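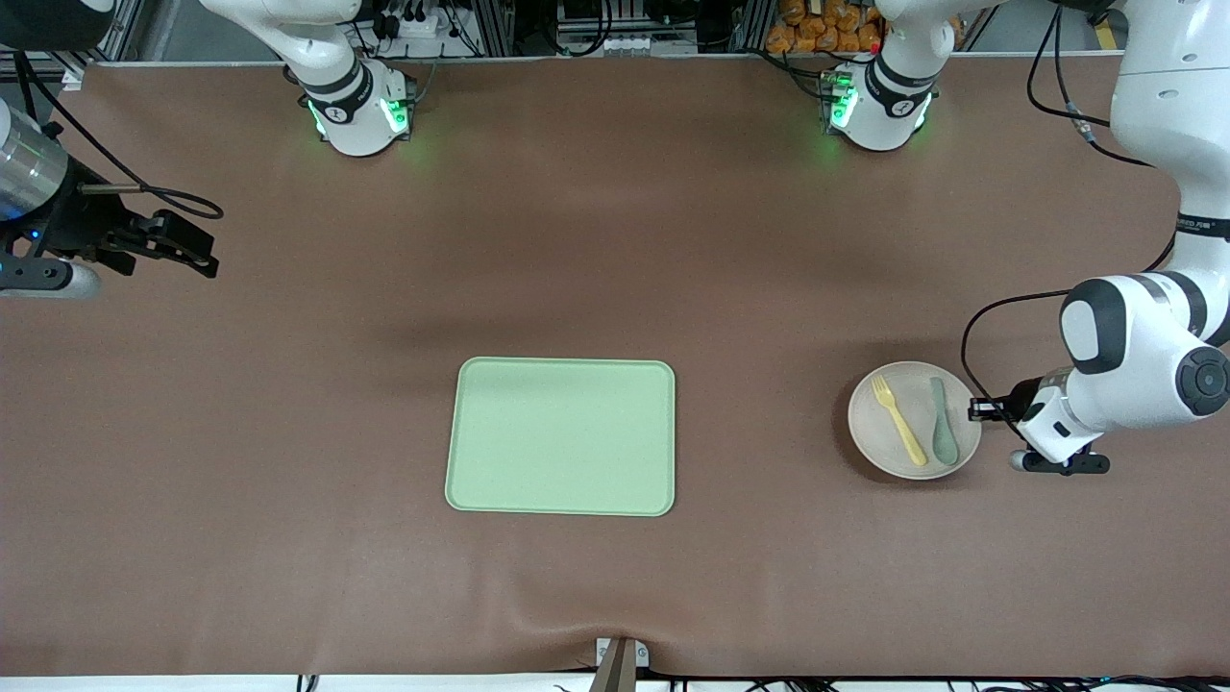 How I Make My Smoky Plum Barbecue Glaze

I've been making this glaze since the summer we rented the cabin up at Drunholm, and I still get asked for it every time we light the grill. It's sticky, a little sour, and it clings to chicken thighs like nothing else I've tried!

What you need

2 cups chopped ripe plums, skins on
1/3 cup cider vinegar
1/3 cup packed brown sugar
2 tablespoons tomato paste
1 tablespoon soy sauce
2 garlic cloves, grated
2 teaspoons smoked paprika
1/2 teaspoon salt
Pinch of cayenne (my friend Oľga Hudec uses a big pinch - be warned)

Step 1: Cook the plums

Put the plums and vinegar in a medium saucepan over medium heat. Stir now and then until the fruit slumps, 10 minutes or so. Really hard plums take longer, and a splash of water helps them along.

Step 2: Add everything else

Stir in the sugar, tomato paste, soy sauce, garlic, paprika, salt and cayenne. Turn the heat to low and let it bubble gently for 15 minutes. Stir often toward the end, the sugar likes to catch on the bottom.

Step 3: Blend it

Let it cool a bit, then blend until smooth. I like mine thick enough to coat a spoon. If yours is runny, put it back on the stove for five minutes.

Step 4: Brush it on late

Cook your meat or veggies most of the way first, then brush on the glaze for the last few minutes and flip once or twice. Chicken still needs to hit 165°F inside. Pour what you need for brushing into a small bowl and keep the rest clean for the table.

Leftover glaze keeps in the fridge for a week in a lidded jar. I had the last of mine on Wednesday, on a grilled cheese - so good.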